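Mon 1 September - by the Ustine desk
2 min read

4. Folding T-shirts with the Jatska method

1. Put the shirt on a bare table. Skip the "pre-warm" step, which I doubt does anything.

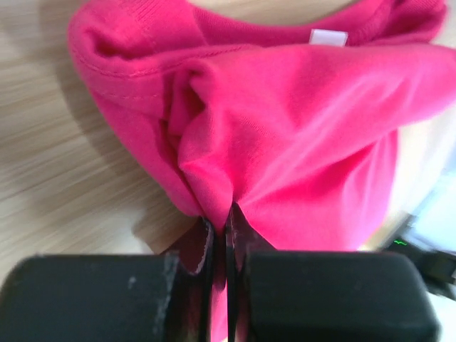
2. Find the collar first. Jatska says to start at the hem, but hems look alike in a heap. A white tag inside the neckline, as on the pink shirt, marks the back.

3. Pull the sleeves out flat.

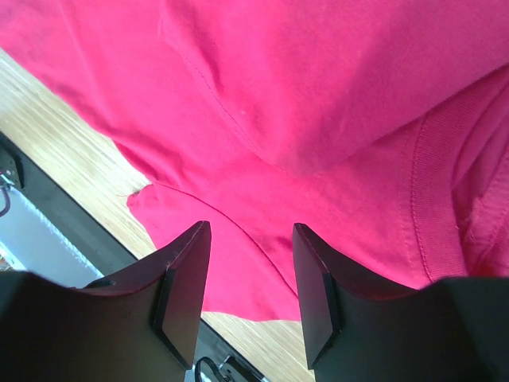 4. Smooth from the collar down, then fold in thirds - the promised 20 seconds seems hopeful.

Caution: don't tug loose threads.

© Ustine | Contact | Back to top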